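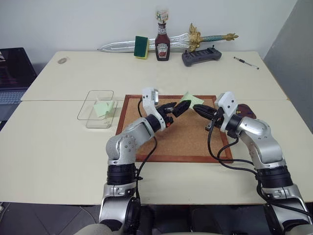

Both arms at the board, green note between the grippers. Second task card, Saturday session.

Zunar Two-Arm Club Course: is it worth a term of your members' time?

The box for the Zunar course says "from unboxing to useful work in one term". I help run the robotics club at Rutbridge, and I have heard that sort of promise before, usually from people who don't have to share a room with fourteen-year-olds. We already had the arms, so what I'm reviewing is the course itself: the printed task cards, the software licence and the marking scheme that goes with the Prirnholm schools competition.

First, the cards. You get a thick stack and they look lovely. The early ones are all sticky notes. Pick a note up, put it on a cork board, take it off again, put it in a tray. I thought this was thin stuff for the money and I still half think so. A sticky note is a nasty thing for a gripper to hold, I'll give them that, and the two-arm version, where the fingers have to come in from both sides without knocking each other, kept our older group busy far longer than the forty minutes printed on the card. Whether they were learning or just having lots of goes is another matter.

My main gripe is the scoring. We logged 142 attempts at the second card over the first few weeks. The software passed 137 of them. I was in the room for most of those, and I would have passed a good deal fewer. It seems to be happy if the note ends up somewhere on the board, at any angle, even with a corner folded under. When I wrote to Nguyen-Tran, who sell the course here, they told me the tolerance was "set to encourage beginners". Fine, but then don't print the pass rate on a certificate.

The handbook is poor. It assumes you have a bare table of your own and a full day to set up. Ours shares its space with whatever else the members are working on, and the chapter on laying out the work area is half a page long. There is nothing on what to do with trailing cables when both arms are reaching for the middle, which you'd think would come up in a two-arm course. We worked out our own routing by the third week.

Software: it ran on the club laptop, it crashed twice, and the saved attempts survived both times. The replay screen is the best thing in the package. Members could step back through a bad grab and argue about it, and those arguments taught them more than the cards did.

Then the price. Some 3000 pounds for a year's licence, and you pay again if you want the competition cards for the next season. The seller calls it a school rate. For a club that lives on subs and a cake stall it is a lot of money for paper and a replay screen.

Would I buy it again? Not at that price. If they cut the cost, tightened the marking and let clubs keep last year's cards, I'd look again before the January entries open. If you have a member who can write decent tasks, try that first and spend the money on spare gripper fingers.

Marks: cards 3 out of 5, handbook 1, software 4, value 2.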